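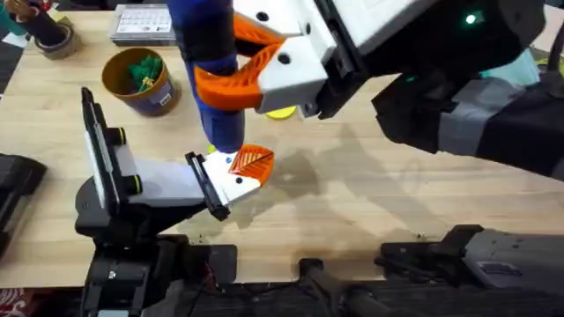 The big table, mid-session. Blue cylinder standing, something round and yellow beside it.

BENCH NOTES: the big table gets sorted (sort of)

Quick one this month, typing this between two other things and the print deadline is 4 p.m.

The shared table in the Coughlan workshop has been the dumping spot for the whole of February. Everyone knows it. You go to put down a half-used spool, the rack is full, so down it goes on the wood. Then tape. Then a tin of bits. Then you need to glue two things together and you're working on a patch the size of a paperback.

So Yatziri Manríquez put up a list by the door with three rules. Wipe it, sort it, put it back. Kathleen Moriarty added a fourth in pencil (no coffee) and we're keeping that one.

Where we've got to:

Wood surface. Pale, straight grain, still nice. Please cut on a mat. Please. Mortimer sanded out the worst of the knife lines last fall and he's not doing it twice. Little crumbs of plastic go in the trash, not onto the floor, there's a hand brush on the hook under the window.

Filament. Biggest job. The storeroom count came to 84 spools, which is silly for a group our size, and 16 of those had so little left on them you couldn't print a bottle cap. Those are now in the tray marked ENDS, free to anyone. Cardboard spools: check the flange before you hang one up, the edges go soft if they've been sitting in the damp corner. Lay them flat if unsure. If the end of the filament is loose, tape it or poke it thru a hole in the flange. A crossed winding ruined Gearóid's overnight job and he would like it known that he's over it. He is not over it.

Labels stay ON. Half the cardboard ones look the same once the strip is peeled and then it's guesswork between black and very dark grey. 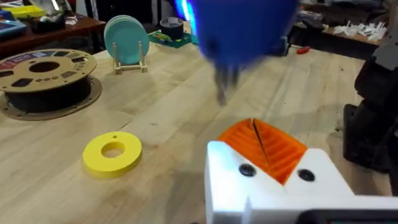

What lives on the table and what doesn't

Stays out: scissors, tape, the cup of tools at the back, one driver. One. If you take the blue and black one to your own bench bring it back when you're finished, not when you remember.

Clear organizer box with the little compartments, also stays, far edge. It's for small hardware. There's a card inside the lid, so no digging. If you use the last of anything write it on the sheet by the sink and Covadonga Bravo will put it on the next Ultodus order. She sends that on the first of the month and she doesn't chase.

Tins. OK for small plastic parts that belong together. One tin per job, name on the bottom. Green pieces in the blue-and-white one, whoever's those are, you have til the end of the month and then they go to the Ivcombe swap table.

Goes home: anything on the floor under the table. Cases. Bags. The pile from the Umach build that has been "just for a day or two" since before the holidays.

Small wooden rack with the dowels: good idea, holds discs upright, takes up hardly any room. Could use two more. Anyone with dowel offcuts and a free evening talk to Yatziri.

Money, briefly. We have 1,272 dollars in the workshop pot after the heating bill. 1,000 of that is set aside for the new extraction fan, so please don't ask for a second label printer. Again. The remainder covers filament and glue until spring and thats it.

Next tidy is the morning of the open house, 9 a.m., bring gloves if you have them. Mortimer Tran has the key. We start with the shelves this time, top one down, and the table last because everything from the shelves will end up on it.
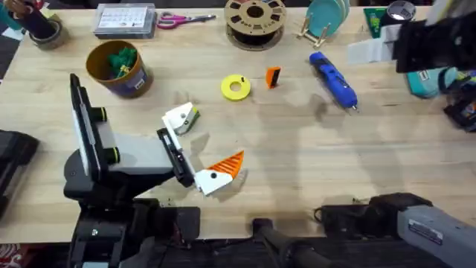 Table as of this issue. Scissors with the pink handles live at the back, by the organizer box.

Still missing: long steel ruler, the good tweezers, lid for the glue pot. Drop them in Gearóid Mulligan's pigeonhole, no questions.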